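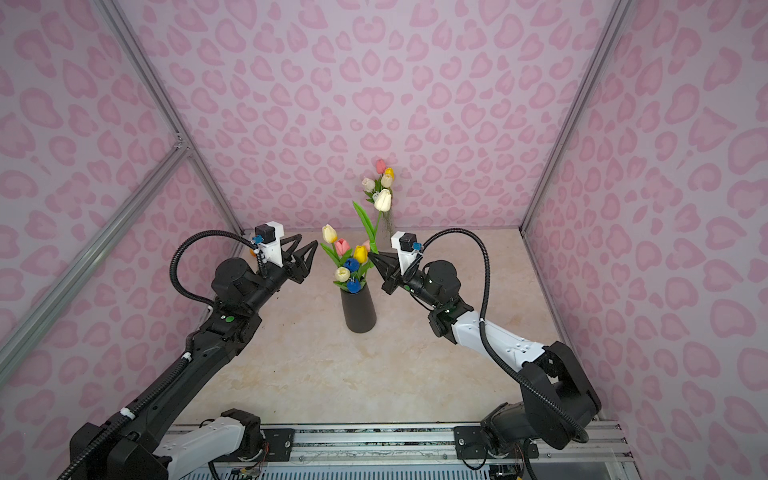 Paste the wall or paste the paper for a small room?

tansyroot
Joined: July
Posts: 4

I have a half bath to paper and I keep getting different advice. The paper is a non-woven from Pudumia, leopard print, pink on a paler pink. The walls are old plaster that was skimmed a few years ago and painted with a satin paint. The label says paste the wall. The man at the store in Lorley told me to paste the paper anyway because I'm a beginner and it gives me more time to slide it.

I also need to know how many rolls to get. The calculator on the site says three. They are $64 a roll, so I don't want a fourth one sitting in the closet.

ledgerstone
Posts: 311

Paste the wall. It's a non-woven, it doesn't need to soak and it won't expand. If you paste the paper you get it on the face, you get it on the floor, and then you're wiping a print that may not like being wiped.

Buy the fourth roll. Calculators go by square footage and don't know where your seams fall.

quillback
Posts: 119

Disagree on the paste. I've done both with non-woven. On a long wall, paste the wall every time. In a half bath you're working behind a toilet and around a sink, and rolling paste onto a wall you can barely reach is miserable. I'd paste the paper for those two strips and the wall for everything else.

Agree on the fourth roll. What's the repeat?

tansyroot
Posts: 5

Repeat is 21 inches, straight match. Ceiling is 8 feet.

ledgerstone
Posts: 312

Then you lose a piece off every strip. A 33 foot roll gives you three drops at that height, not four. Go measure the width of your walls, divide by the width of the paper, round up, and divide that by three. I bet you land on four rolls.

Check that all the batch numbers are the same before you open any of them.

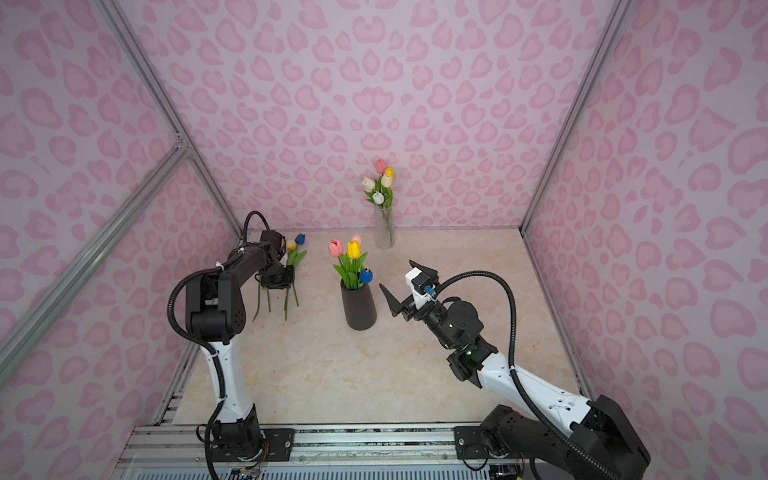 marrowpea
Posts: 229

Nobody asked about the satin paint. Scuff sand it with 120, wipe it down, then use a wallpaper primer. I skipped that in a rental and the seams opened up by the second winter. The Pila primer is fine. Song makes one too but it took two coats for me.

quillback
Posts: 120

Good catch on the paint. I would not sand old plaster paint without testing for lead first, though. Test kits are cheap.

marrowpea
Posts: 230

Fair. Test first.

tansyroot
Posts: 6

Tested, no lead. Sanded and primed yesterday with the Pila. I measured and came up with ten strips, so four rolls it is.

Next question is the corners. Nothing in this house is square. Do I wrap the strip around the inside corner or cut it there?

ledgerstone
Posts: 313

Cut it. Measure from the last seam to the corner at the top, middle and bottom. Take the biggest number and add half an inch. Hang that so it turns onto the next wall.

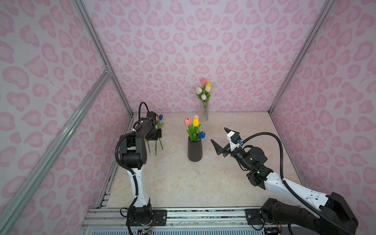

Then snap a plumb line on the new wall and hang the leftover piece to that line, overlapping the half inch. You'll lose a little of the match in the corner. With a blotchy print you'd have to hunt for it.

Put the worst corner behind the door.

quillback
Posts: 121

Same method here, but I double cut the overlap instead of leaving it. New blade for every cut. A dull one tears non-woven once the paste has been on it for a minute.

ledgerstone
Posts: 314

I leave the overlap. Double cutting over plaster scores the skim coat, and if the room shifts you get a gap.

tansyroot
Posts: 7

I'll leave the overlap since it's my first time. Starting at 9 in the morning with the wall behind the sink.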